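Kit corner: the Clirkero hand grippers, or how to wash up the hard way

Readers with long memories will recall that this newsletter once spent a whole spring on a robot arm that could fold a napkin, provided the napkin had already been folded. So when Kikuchi announced a service that promised bathroom cleaning data "without the arm," I asked to see a price list before I asked to see a demo.

The price list first, then. The Clirkero set is a pair of grippers you hold yourself, one per hand, with a charger and a case that closes if you are firm with it. Rental is $485 a week. Buying the pair costs $4,000, which is a lot for something that makes your hands worse. If you would sooner have somebody else do the wiping, Kikuchi will run the sessions for you in a furnished hall and send you the recordings, sold in blocks of 400 takes. There is a discount at 500, so everyone I spoke to had ordered 500.

The pitch is simple. People do the chore with the grippers on, the grippers record how the fingers moved and what was in front of them, and your robot learns from that later. Grarmont has been selling much the same idea for kitchens. Kikuchi went for sinks, on the grounds that sinks are where robots go to be embarrassed.

I had an hour with the set, starting at ten in the morning. The grip is comfortable for the first few minutes and then you begin to have opinions about your thumbs. Sponges are fine. Cloths are fine once you stop trying to wring them. Cups took me a while - the fingers close more firmly than I expected, and my first attempt at picking one up was really more of a launch. Kazue Ikeda, who trains the Kikuchi operators, told me the trick is to slow down until you feel silly and then stay at that speed. She said most people get a clean take before lunch. I did not ask what she counted as clean.

Complaints: the manual is nine pages on charging and one on everything else. The case has no pocket for the straps. Replacement finger pads come only through Hukura, who answer email in their own time. And the software insists on naming every session after the date and then sorting them by name of operator, so expect to lose a few.

Still, I would rent it again before I bought another arm. The service makes more sense than the kit if you have no sink to spare. New bookings open in June, and the rental queue is already nearly a month long. 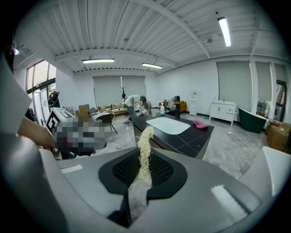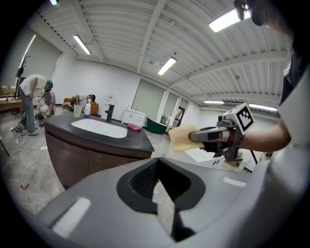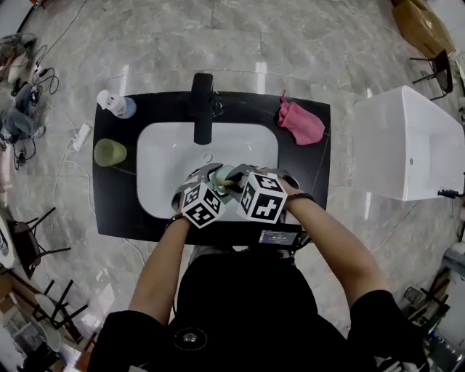 Hand-held grippers at work around the vanity sinks.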